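Coste: the tabletop notes

Hi, and thanks for opening the readme before you open the folders. I'm Inês Salgado and I look after this collection. If you got your copy from Pascal Rolland, you have the same files I have, only the folder names might be in French. Everything below still applies.

What this is

Coste is a set of short recordings of small things being moved around on a tabletop. Boxes, mostly. Boxes get picked up, set down, turned so the long side faces you, and pushed up against each other. It started because I wanted to know how many ways there are to put a box down (a lot!) and it kept growing from there. The version you have was frozen on 1/15/24 and I'm not planning to touch it, apart from fixing typos in the notes.

There are 2000 recordings in all, split into 43 folders. Each folder is one setup: the same objects, the same starting layout, the same goal. I tried splitting by object first and it was a mess, so please don't ask me to go back to that.

What's in a folder

The recordings themselves, numbered from 001. A text file called layout.txt that says which objects were used and where they were meant to start. A second text file called remarks.txt, where I wrote down whatever I felt like at the time. Some of the remarks are useful and some are me complaining about tape.

If layout.txt and remarks.txt disagree, go with remarks.txt. I wrote the layouts beforehand and the remarks afterward, and I changed my mind a lot in between.

The table

I went back and forth on the surface for ages. Shiny tops were out right away, and anything with a pattern made the small pieces hard to pick out. I ended up with a dark gray mat in a black frame that sits a little higher than the mat, and black curtains on the sides. Plain, dark, boring – I love it. Pale boxes show up really well against it, which is a big part of why so many of the objects are cream or white.
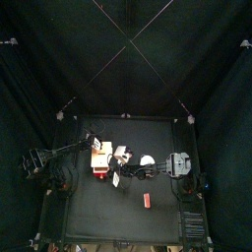

The objects were the fun part. I bought most of them new in August and raided a kitchen drawer for the rest. There are plain cardboard boxes in several sizes, two tea tins, a stack of paper cups, some wooden spoons, and a soap dish that Busisiwe Modise lent me and has not asked for back. Every object has a short name in objects.txt at the top level, and that's the name you'll find in the layouts too. I called the biggest box "bigbox" and then bought a bigger one, so "bigbox" is now the second biggest. Sorry! Renaming it would have meant editing every layout by hand.

How the goals work

Each folder has one goal, written as one sentence. "Put the small box on the mat with the open side up." "Line up the two tins." I kept the sentences short on purpose, and Huguette Renaud read every one of them to check that they made sense to somebody who wasn't me. She threw out a bunch that used the word "neatly," and she was right, it means nothing.

A recording is marked done if the goal was met at the end, and partly if it was close. Anything else is marked no. I kept the no recordings. Folder 12 has plenty of them, because stacking paper cups on a tea tin is a terrible idea and I was stubborn about it.

Things to watch out for

Folders 30 and up use a newer set of boxes. They're the same sizes on paper, but the lids are stiffer, so don't mix them with the older ones if you care about lids.

Recordings with names ending in _b are second tries at the same layout. They aren't duplicates, please keep them.

The tea tins got dented partway through. Check remarks.txt for folder 19, where I finally noticed.

If you only want a small piece to play with, there's a folder called sample with 100 recordings in it, picked from the main set. 90 of those are marked done, so it looks a lot tidier than the full thing.

Sharing it

Use it for whatever you like and pass it on, as long as this file goes with it. If you make a shorter or cleaned-up version, give it another name – Lionel Bouvier did that with Oltar, and it has saved us both a lot of confused mail.

Found a mistake? Send me the folder number and the recording number together. The recordings start again at 001 in every folder, so "number 17 looks weird" leaves me with a lot of places to look.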